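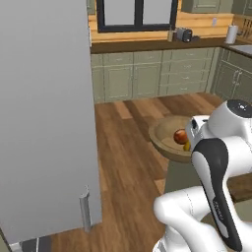

A simulated kitchen used in the Jaidee training software, with the robot's arm beside a bowl of fruit. Render: Cukwood

Cukwood to put kitchen robots through simulated shifts before they reach staff at Birnham

BIRNHAM, 29th January. Cukwood, which runs staff kitchens and break rooms for office and warehouse employers, will use simulated kitchens to prepare the robots it plans to bring into its Birnham site in June. The work is being done with software called Jaidee, developed by the company's own automation team.

The Birnham site has 7 shared kitchens. Kitchen attendants there restock fruit, clear counters, empty dish racks and wipe down between breaks. Under the plan, 2 robots will take over part of the fetching and putting away. Attendants will keep food preparation, cleaning and all contact with the people who use the kitchens.

In Jaidee, a robot arm practices picking up and placing everyday items in a computer model of a kitchen, with cabinets, appliances and a counter to work around. The team has completed 3,477 practice runs so far. A run that goes wrong can be stopped and started over without damage to equipment or lost time in a working kitchen.

"Fruit is a good place to begin," said Hina Jatoi, who leads the automation team. "An apple and a banana need to be held differently, and both bruise if you squeeze them. We would like to get that wrong on a computer."

Attendants at Birnham have been part of the project since the planning stage. Five of them spend one afternoon a week with the developers, watching runs and marking the ones they would not accept in their own kitchens. Their notes have already changed how the arm approaches a bowl and how far it stays from the edge of the counter.

Shamim Dhanial has worked at the site as an attendant and is now a shift lead. "They had it putting things back wherever there was space," she said. "People come in with ten minutes for a break and they want the cups where the cups were yesterday. I told them that and they wrote it in."

No attendant jobs at Birnham will be cut as a result of the project, and contracted hours will stay the same. Each attendant will be trained to start, pause and stop the robots and to report faults. The training is paid and will take place during normal shifts. Shift leads will decide when a robot works and may switch it off for any part of the day.

"Our attendants walk a lot and carry a lot," said Sobia Yousafzai, head of operations at Cukwood. "If the machines can do some of the carrying, there is more time for the cleaning that gets squeezed at lunch."

Cukwood will review the Birnham work with staff before deciding whether to extend it to its Sakwood site.

Press contact: Atif Jafri, Cukwood press office

Recent news
Sakwood site moves to later breakfast hours
Cukwood names new head of purchasing
Paid training hours extended to part-time attendants
Changes to dish return at Birnham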